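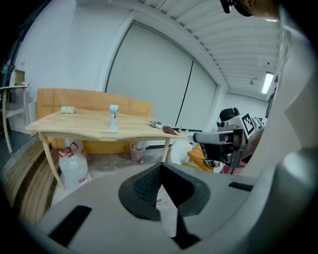 We collect, repair and sell second-hand furniture, and most questions we receive are about small tables, so this page begins with them. A table can come to our workroom in Harkden as it is, but please take your own small things from the top before you bring it. When they stay on, they travel through the workroom with the table, like the little grey-and-white figure and the brown piece lying next to it on the light wooden table with the curved legs. We keep such things in an envelope with your ticket number until the end of November.

What kinds of furniture do you accept?

Tables, chairs, shelves, headboards and bed frames, if they are made mostly of wood. We do not accept sofas, mattresses or anything with a glass top. A piece may be scratched or stained. It may also have a loose leg, but please bring the leg.

My table has splayed legs and it rocks. Can this be repaired?

Usually yes. First put the table on a floor that you know is flat, and press each corner. If it rocks only at home, the floor is probably guilty and a felt pad is enough. If it rocks everywhere, one joint has opened. We clean out the old glue, glue the joint again and keep it clamped for two days. Please do not put a screw through the joint before you come to us. It splits the wood and makes our work longer.

Can I bring a headboard without the bed?

Yes. We stand large panels upright against the wall, so they need little place. Please tell us the width, because a headboard without a known width is very difficult to sell.

How should I clean a wooden tabletop before I bring it?

Wipe it with a soft sponge, well squeezed, and a little mild soap. Dry it immediately with a cloth. Do not use spray polish, as our wax does not hold on it. Old rings from cups you can leave to us.

Do you number the pieces?

Every piece gets a ticket when it arrives. The ticket has the number and the name of the shop where it will be sold, Bikina or Flidley. If you telephone about ticket 638, for example, please say also which shop, for the two shops have separate books. The last ticket written in the Bikina book is 2,963, and in the Flidley book 2,401.

I have a chair marked Saarinen. Is it worth more?

We cannot say from a mark only. We are repairers and do not make valuations. If you believe the piece is valuable, please ask an auction house before you give it to us. After the ticket is signed we cannot return it.

Do you deliver?

Within Harkden, yes, on the ground floor only. The van carries up to 415 kilos, so a full bedroom may need two journeys. Legs which can be unscrewed are taken off for the journey and put in a bag tied to the table.

May I wait while you look at my piece?

You may, but the workroom has a concrete floor and there is dust from sanding, so please do not come in your good shoes. Children should wait in the shop.

This page was last changed on October 10, 2023.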